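Wuso Peg Panel Set - Classroom and Competition Edition

Stock status: in stock, individual sets. Class quantities to order.

The Wuso set is a tabletop assembly exercise for student teams working with one or two robot arms. It consists of a white panel with raised areas, holes and slots, and a matching group of blue plastic parts that stand in them. The set is supplied to school clubs, college modules and entrants to the Singate student round, and the same panel is used in all three.

The exercise was drawn up by Zarmeena Ghauri for the second-year manipulation module at Virk and was first run there in August. The version sold on this page differs from the module version in the depth of the slots and in the finish of the panel, which is now matt on the underside so that it does not creep across a smooth table.

What the exercise covers

Teams start with round parts and go on to the rectangular ones. A round peg can be inserted at any rotation about its own axis, so the only errors that matter are position and tilt. A rectangular peg adds rotation, and most teams find that a program which places round pegs reliably will fail on the first rectangular one. The oval-topped part is normally left until the wrist calibration has been checked.

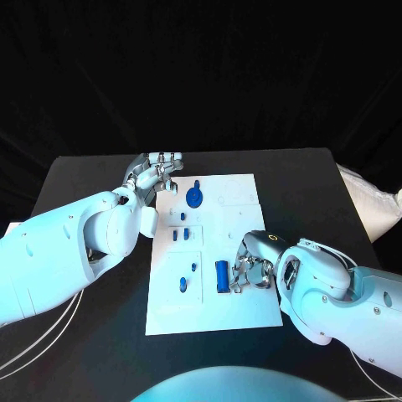
Two-arm teams should decide early which hand owns which half of the panel. The usual arrangement is a fixed dividing line with a short handover zone, and the software supplied with the set assumes it. Teams who want both hands to reach any part will need to write their own collision check. The sample code does not contain one and should not be run with the dividing line removed.

Grasping is left to the team. Multi-fingered hands, two-finger grippers and suction cups are all permitted under the Singate rules, though suction is of little use on the narrow pegs. With a multi-fingered hand, approach from above or from the outer side of the panel and close the thumb last. Closing all the fingers together tends to tip a standing part before it has been gripped.

Specification

Panel: white, rigid, one piece, with engraved outlines
Parts: blue plastic, assorted round, rectangular and oval
Recommended table: flat, dark, matt surface
Recommended background: plain and dark, if cameras are used
Arms: one or two, any make with a position control mode
Spare parts pack: sold separately, holds 50 pegs
Rated life of slots: 1,000 insertions at the recommended force
Guarantee: 92 days from delivery

The rated life applies to hand insertion and to arms with force limiting switched on. Arms run in pure position mode will open out the slots sooner, and panels worn in this way are not replaced under the guarantee.

Setting up

Fix the table before fixing the panel. Set the panel square to the robot base and well inside the reach of each arm, then record the corner positions by touching off with a fingertip or a probe. The panel outline can be used for camera registration, but glare from overhead lamps on the white surface is a common cause of poor results. Move the lamp or turn it down before changing the vision settings.

Route cables away from the front of the panel. A cable that lies clear at the start position may still be dragged across the parts when the wrist turns, so run the full program once at low speed with the panel removed.

Software

The Stustis starter package is included as a download. It holds the panel model, part models, a placing routine for round pegs and a scoring script. Release 4 is the current one and reads calibration files from earlier releases - scoring files have to be made again. Faisal Dogar maintains the package and answers faults reported through the club support form. Please attach the log and state the release.

Ordering

Schools and colleges may order against an official order number. Clubs without an account pay on order. Replacement panels can be bought without parts, and older parts fit the current panel except for the rectangular pegs, which were made slightly shorter when the slots changed.

Page last revised 19 Nov 2021

Related items: spare peg pack, panel clamps, dark table mat, Singate rule book (printed)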